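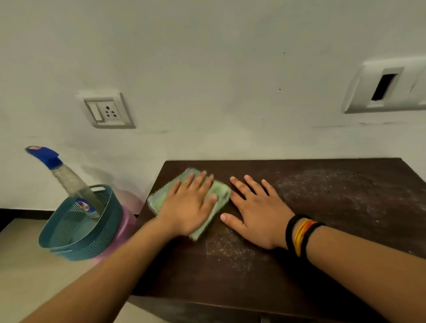 谢谢你点进来看这份说明。这个仓库叫 Undura，收的是各地人说家务活时用的词：擦桌子怎么说，刷碗怎么说，拖把叫什么，簸箕叫什么，把一屋子乱糟糟的东西收拾利索了又怎么夸自己一句。最早只是我厨房冰箱上贴的一张纸，因为家里人来自不同的地方，一个喊“墩布”，一个喊“地拖”，还有一个坚持说“拖把”，吃饭的时候常常为这个聊上半天，后来亲戚朋友也往里添，纸贴不下了，就搬到了表格里，又从表格搬到了这里。

现在整理好的词条有 187 条，来自大约 46 个市县。放在语言学的尺度上看当然小得可怜，可是每一条后面都有一个真的这么说话的人，我自己翻起来是很开心的，希望你也是。

## 仓库里有什么

```
undura/
├── README.md
├── words.csv 主表，一行一个说法
├── places.csv 地点表，主表里的地点代号在这里查
├── stories/ 供词的人顺口讲的小故事，纯文本
└── attic/ 还没核完的旧纸条，先放着
```

真正要用的是那 2 张表，用 UTF-8 编码，逗号分隔，第一行是列名。如果用办公软件打开时中文变成乱码，请在导入的时候手动选一下编码，别直接双击，我自己就在这上面栽过，还把一份乱码的表存了回去，最后靠历史版本救回来的。

`stories/` 里的东西没有统一格式，有的只有一句话，有的讲了一整页。您要是做统计，可以完全不管它；要是只想随便看看，我反而建议从那里看起，比表格有意思多了。

## 主表的列

| 列名 | 内容 | 可否为空 |
|---|---|---|
| `id` | 词条编号，删掉的编号不再重新使用 | 否 |
| `form` | 说法本身，用汉字写 | 否 |
| `sound` | 读音，尽量用国际音标，实在不行就写“听着像” | 可以 |
| `sense` | 普通话释义 | 否 |
| `group` | 所属的活计，见下一节 | 否 |
| `place` | 地点代号 | 否 |
| `gen` | 说这个词的人属于哪一辈：老、中、青 | 可以 |
| `example` | 例句，保留原话 | 可以 |
| `sure` | 把握程度，a、b、c 三档 | 否 |
| `note` | 什么都可以往里写 | 可以 |

关于 `form` 要多啰嗦几句。很多词平时只在嘴上说，从来没人写过，大家给我的字五花八门。我的办法是：有通行写法的用通行写法，比如上海话“汏碗”的“汏”；没有通行写法的，先用供词人自己写的字，再在 `note` 里注明是借音字。千万不要看到一个字眼熟就去推它的意思，借音字和本来的意思常常一点关系也没有。

`sound` 这一列质量参差不齐，我心里有数。音标是我一边学一边标的，声调尤其靠不住，有些词条里您会看到“听着像‘夺’但是要短一点”这种话，请多包涵。愿意帮忙重标的朋友，来多少欢迎多少！

`sure` 的三档是这么分的：

- `a`：当面听当地人说过，回头又问过一次，说法对得上
- `b`：只听过一次，或者是别人发消息告诉我的
- `c`：转了几道手，听着像真的，可我拿不准

做正经分析的话，建议只用 `a` 和 `b`。

## 活计怎么分类

一开始我照着房间分，厨房归厨房，卧室归卧室，分到一半就乱了，一块抹布满屋子跑，你说它算哪间？后来借用了 Michalski 分类法的思路，按动作来分。这套分类法原本是一家旧货铺子给库存编目用的，条目细得吓人，我只取了最上面那一层，还改了几处名字。

**擦抹类。** 数量最多，也最热闹。普通话说“擦桌子”，上海一带说“揩台子”，广东说“抹枱”，四川、湖北不少地方说“抹桌子”。擦的动作本身还分轻重，有几个地方掸灰是一个词，用力蹭掉油渍是另一个词，不能混着说，混着说会被家里老人笑。那块布的叫法也多，抹布、揩布、帕子、抹桌布，各有各的地盘。

**扫拖类。** 笤帚和扫帚的关系我到现在也没完全理清楚。有的地方大的叫扫帚，小的叫笤帚，有的地方按材料分，还有的地方统统叫扫把。表里如实照录，没有替大家统一。拖把这边就简单些，北京的“墩布”、广东的“地拖”都很好认。

**洗涮类。** “洗碗”和“刷碗”的分界我本来以为很清楚，收着收着就发现同一个县里两种说法都有，甚至同一个人前一句说洗、后一句说刷，问她有什么不同，她想了半天说，刷碗听着累一点。这句话我原样放进 `note` 了，舍不得删。

**归置类。** 北方的“归置”“拾掇”，广东的“执屋”，都在这里。我个人最偏爱这一类，例句也最长，因为大家说到收拾屋子，总会顺带说起是谁弄乱的。

**家什类。** 前面几类都是动作，这一类专放名词，像五斗橱、碗柜、畚箕、搓衣板。柜子的叫法尤其需要小心：同样叫“橱”，有的人家指放碗的，有的人家指放被子的，所以这类词条的 `sense` 里都写明了里头装什么。

## 词是怎么来的

来源说起来很朴素，就是聊天。过年走亲戚，坐长途车，在菜场等着称鱼，理发的时候，都可以聊。我一般先讲自己家里怎么说，对方多半会笑，然后说“我们那儿可不这么叫”，话头就有了。直接掏出本子问“请问贵地拖把怎么说”效果很差，人家一紧张就给你讲普通话。

还有一部分来自 Jollano 的留言板。那是一个交流旧家具修补的小网站，板上的人聊起怎么伺候一张老桌子，方言词一串一串地往外冒，比我专门去问的还要地道。凡是从那里抄来的，都事先私信征得了本人同意，`note` 里标了“留言板”。不愿意公开的，一条也没有收。

供词的人一律不留姓名，地点只记到市县，年纪只记到哪一辈。有几位在故事里提到了自家的门牌、孩子的学校，我都改掉了。如果您在里面认出了自己，又觉得不自在，来说一声就删，不用讲理由。

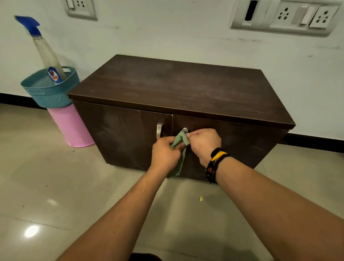

## 怎么读进来

用什么工具都行，下面是我平时用的最短的写法：

```python
import csv

with open("words.csv", encoding="utf-8", newline="") as f:
 rows = list(csv.DictReader(f))

wiping = [r for r in rows if r["group"] == "擦抹" and r["sure"] != "c"]
for r in wiping:
 print(r["form"], r["place"], r["sense"])
```

要和地点表对上，用 `place` 这一列去连就好。地点表里有代号、市县名、所属省份，还有一列 `region`，写的是我参考通行的方言分区填的大区。方言分区在学界有不同的画法，交界处的几个县我填得很犹豫，旁边都加了问号。

如果您更习惯一页一页翻着看，可以用 Cuken 把表格转成小册子。Cuken 是我自己写的一个转换脚本，放在另一个仓库里，功能很少，会排目录，会按活计分章，打印出来折一折就能装订。我给家里长辈印过一本，字号调得很大，老人家拿铅笔在上面改了好多处，改过的地方后来都并进了主表。

## 几个已知的毛病

南方的词比北方的多，西北几乎是空白，这完全是因为我认识的人就分布成这样，请不要从词条数量推断哪里的说法更丰富。

“青”这一辈的词条很少。年轻人里有不少已经只说普通话了，问起来会说“小时候奶奶好像是那么叫的”，这种我记在“老”那一档，`sure` 给 `c`。做代际比较的话请一定留意这个处理办法，我知道它不理想，暂时没想出更好的。

例句里有些玩笑话和数落人的话，都是家常口气，没有恶意。带粗口的只有 3 条，前面加了星号，给孩子看的话可以先筛掉。

有的词条明显是同一个词的不同写法，我没有合并。合并这件事我试过两回，每回都吵起来（家里吵，不是网上吵），干脆就分开放着，在 `note` 里互相指一下。

最后是标点。早期的例句有的用全角有的用半角，引号更是什么样的都有，每次想统一，改着改着就去看故事了。

## 想添一条的话

太好了，请来！不会用版本管理也没关系，开一个 issue，把下面几样写上就行，剩下的格式我来弄：

1. 这个词怎么写，没有字就写个音近的
2. 普通话是什么意思
3. 哪个市或者哪个县
4. 说这话的人大概哪一辈
5. 一句完整的话，最好是你真听人讲过的

第五样看着可有可无，其实我最想要。光有一个词，放久了自己都会忘记它怎么用；有一句话跟着，哪怕只是“快把台子揩揩，客人到门口了”，语气就都在里面了。

我一般周日晚上统一看 issue，平时上班顾不过来，隔几天没回音请别着急。如果您家的说法和表里已有的对不上，那也请照样提，两条都会留着，隔一条河叫法不一样的事情多得是。

从书上或者别的词典里抄来的词这里先不收，一来有版权的顾虑，二来好的方言词典已经有了，人家做得比我扎实得多。

## 使用许可

两张表和 `stories/` 里的文字按 CC BY 4.0 发布，署“Undura 词表”即可。拿去教课、做展板、编小游戏、印在茶巾上，都很好，印了茶巾麻烦给我看一眼。`attic/` 里的旧纸条没有核过，也没有逐条问过本人，请先不要转载。

## 近来改了什么

- 十一月：归置类补了一批例句，地点表改正了两个写错的省份
- 更早一些：`gen` 从具体年龄改成了老、中、青，旧的年龄列已经删除
- 再早：把“晾晒类”并进了洗涮类，有人觉得不妥，讨论还开着，欢迎去说说你的看法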